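gente, voltei da dentista e preciso contar, porque passei meses adiando isso

tudo começou com a contenção, aquele fiozinho colado atrás dos dentes de baixo. usei aparelho na adolescência, tirei, e o fio ficou lá quietinho por anos. aí em outubro, mordendo uma torrada, senti uma pontinha raspando na língua

e o que a adulta responsável aqui fez? cutucou com a língua por três semanas 🙃

a pontinha virou uma afta, a afta virou eu falando "essa" com som de "eththa" em reunião. marquei consulta na Bramik, que fica a duas quadras do trabalho e eu passava na frente TODO dia 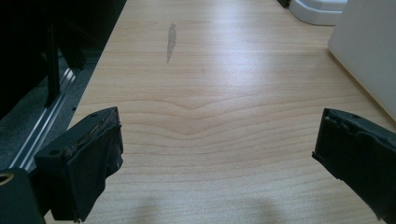 a dentista olhou e falou que tinha descolado de dois dentes. e que já tinha tártaro embaixo do fio, do lado que eu jurava que escovava bem (não escovava)

perguntei se dava pra só colar de novo. dava, mas um dos dentes já tinha girado um tiquinho, então ela me mostrou duas opções: colar do jeito que está e aceitar o dentinho torto, ou fazer uns meses de alinhador e depois um fio novo

o orçamento do alinhador com o fio novo ficou em 1744 reais. só limpeza e recolagem, 287. respirei fundo e fui de 287, o dentinho torto tem personalidade, vai ficar

a limpeza foi a parte chata, viu. não doeu, mas aquele barulhinho do ultrassom na gengiva me dá um arrepio até o dedão do pé! a colagem em si levou 20 minutos, fiquei de boca aberta ouvindo o rádio da sala

agora a lição de casa: passa-fio toda noite. é uma agulhinha de plástico que leva o fio dental por baixo da contenção. na primeira noite demorei uma eternidade e babei na pia inteira, na quarta já estava bem mais rápida

comprei também umas escovinhas interdentais da Pison, a mais fininha. pra mim entra melhor entre os de trás do que na frente, mas cada boca é uma boca, pergunta o tamanho pra quem te atende

ah, e torrada só cortada em pedacinho por enquanto. maçã também. estou comendo feito criança de dois anos e tudo bem

volto lá daqui a seis meses pra ela conferir a cola. quem aí também tem contenção fixa, de quanto em quanto tempo vocês revisam?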